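Got an hour and a laptop? Come pick up a pear with us

Hi! I'm Radoslava Ďurica, and I'm looking for people to join our student manipulation project this coming term. You don't need to have touched a robot before (I hadn't, two years ago, and now I dream in joint angles). Read on, and if it sounds like fun, write to me.

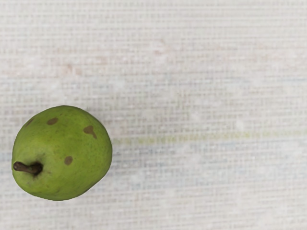
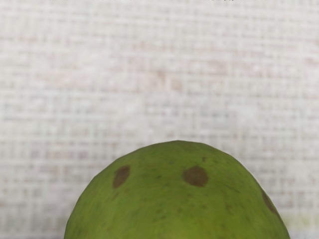
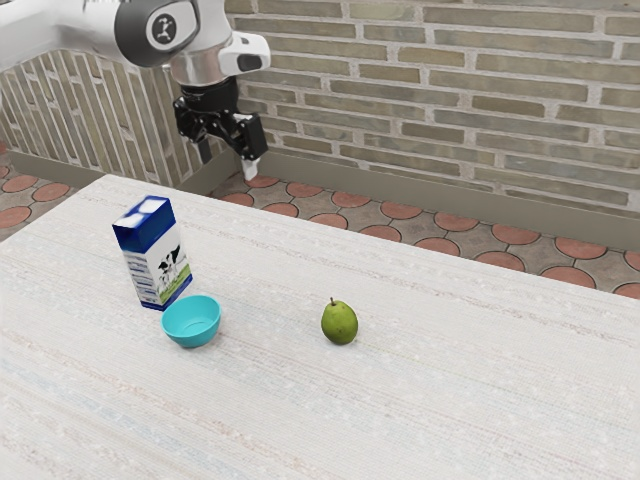
Simulated views of the pear task. The carton and the bowl show up in the last one.

Lelum Robotics Club -- Student Projects, Clekthorpe

So what do we do? We're building a set of tabletop tasks in simulation, and we need people to drive the arm through them from a keyboard or a game controller. You get an instruction on the screen, something like "put the pear in the bowl," and you try to do it. Sometimes you'll nail it on the first go and sometimes you'll shove the pear clear across the tablecloth. We save both kinds, so please don't be shy!

The pear has been my whole life since June. It's round enough to roll and lumpy enough that a grasp that works from one side is hopeless from the other, and I've gotten very attached to its brown spots. Rhun Ellis, who built most of the room, would like me to mention that he's also proud of the floor tiles. They're nice tiles, Rhun.

We have two kinds of openings.

Drivers. We want 36 of them. Each driver comes in for four sessions, an hour apiece, in the Prarine computer lab. We start every session with a few minutes of practice that doesn't get recorded, and you can take a break whenever you want. Any major is fine, and so is no major at all if you're one of the evening students. You do need to be 18 or older and comfortable reading short instructions in English. If you get queasy looking at 3D views, tell me and we'll set you up with the fixed camera only.

Builders. This one's more of a commitment -- one evening meeting a week at 6:30 p.m., plus whatever you can manage on your own. We could really use someone who likes making object models, someone who can write Python without crying, and someone willing to label grasps with Farah Mangundap, who has done far too many of them alone. Our list has 325 task variations on it and 103 of them are finished, so you won't run out of things to do.

Neither one is paid, I'm sorry to say. Builders can ask for project credit through Stanisława Kaczorowski, our faculty advisor, and she's quick about signing the forms if you get them to her early. Drivers get snacks and their name in the thank-you section of our report (or not, if you'd rather stay anonymous). Builders also get a key card for the lab and a spot on the team we're sending to the Kubíček student challenge, if they want it.

To sign up, stop by room 4 in the Prarine building any afternoon and ask for me or Retno Sitompul, or leave a note in the Lelum mailbox by the front stairs. Tell us driver or builder, which times of day work for you, and whether you'd rather use the keyboard or the controller. Left-handed people, please say so -- we have a second button layout and hardly anyone has tried it yet.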